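Seasonal Work Exchange: Notes for Participants and Host Employers

January 30, 2024

The Ludstead Exchange Office has completed its review of the most recent summer placement season and is now receiving applications for the next. The following notes are intended for students who have been offered a place, for those still considering one, and for the employers who will receive them.

A total of 546 students applied for the season under review, and 176 were placed with employers in Udwood and Sistton. Most worked in hotels, holiday parks, bakeries and food halls. A smaller group was placed at the lakeside campground at Jurčo, which joined the program for the first time and has asked to continue.

Applications for the coming season opened in November and remain open until all positions are filled. Students must be enrolled in full-time study at the time of application and must intend to return to their studies when the placement ends. Final-year students may apply if they hold a written offer of further study.
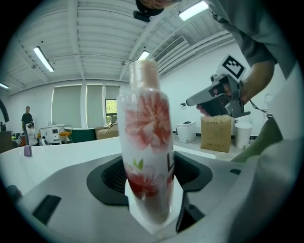
Employers are reminded that the job offer form must state the hourly wage, the expected number of hours each week, and any deduction for housing or meals. Forms which describe hours only as "variable" will be returned. In the past season several students arrived to find that their hours in the first two weeks were much lower than they had understood, and some had already paid a deposit on a room. The office accepts that opening dates depend on weather and bookings. Where a slow start is likely, the form should say so.

Housing continues to be the subject on which we receive the most correspondence. Employer housing is available for 126 students in the coming season, and the remaining participants will rent privately with help from the office. Rooms in Udwood are generally within walking distance of the main employers. In Sistton the distances are greater, and the last bus leaves the centre before the evening shift ends at most restaurants. Students offered evening work in Sistton should ask the employer, in writing and before signing, how they will travel home.

Students sharing a house are asked to agree on cooking, cleaning and quiet hours within the first few days. The office will provide a one-page house agreement in English, French and Spanish. It has no legal force, but it has been useful in settling disagreements, most of which concerned refrigerators.

A word on language and preparation. The minimum level of English has not changed. Employers have told us, however, that many students with good test results found the first week difficult, particularly on the telephone and at busy counters where customers speak quickly. The orientation session will therefore include two hours of practice in taking orders, giving directions and asking a customer to repeat a request. Attendance is required, including for students returning for a second season.

"My written English was strong and I had expected no trouble at all," writes Zawadi Muriithi, who spent the season at a bakery in Sistton. "Then a customer asked me for a dozen of something, with two of them swapped, half in one box and half in another, and I had to fetch my supervisor. By the end of the second week I could do it without looking up. I also learned to understand the regular customers who hardly finished their sentences."

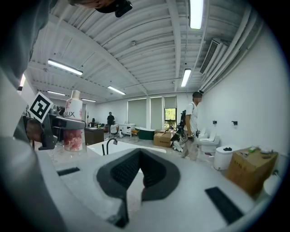 Ms. Muriithi has agreed to speak at orientation and to answer questions from new participants. Former participants who would like to do the same may write to the office. Travel within the region will be reimbursed on presentation of receipts.

The placement fee for the coming season is $666, payable in two equal instalments. The first is due when the offer is signed and the second before travel documents are issued. The fee covers processing, orientation, the first night's accommodation on arrival and the emergency telephone line. It does not cover airfare, visa charges or medical insurance. Students who withdraw before travel documents are issued will receive the second instalment back in full if it has been paid – the first instalment is refundable only where a visa has been refused.

Participants should arrive with enough money to live on until their first pay. Most employers pay every two weeks, and new employees may wait longer than this if they begin part way through a pay period. A bank account can be opened in Udwood with a passport and a letter from the employer. The bank will not accept a copy of the job offer form in place of the letter.

Changes of employer are permitted only with the approval of this office. A student who is unhappy in a placement should first speak with the supervisor and then contact us. We ask students not to leave a position before doing so, even where another employer has made an offer. Leaving without notice may affect the student's status, and it makes it harder to place others with the same employer in later years.

Students who plan to travel after the season should check the permitted period on their own documents and should not rely on the dates given to a friend. Luggage may be left at the Ludstead office for up to three weeks. Each piece must be labelled with the owner's name and a telephone number that will work during the trip.

Application forms, the employer handbook and the house agreement are available at the Ludstead office during regular hours, or by mail on request.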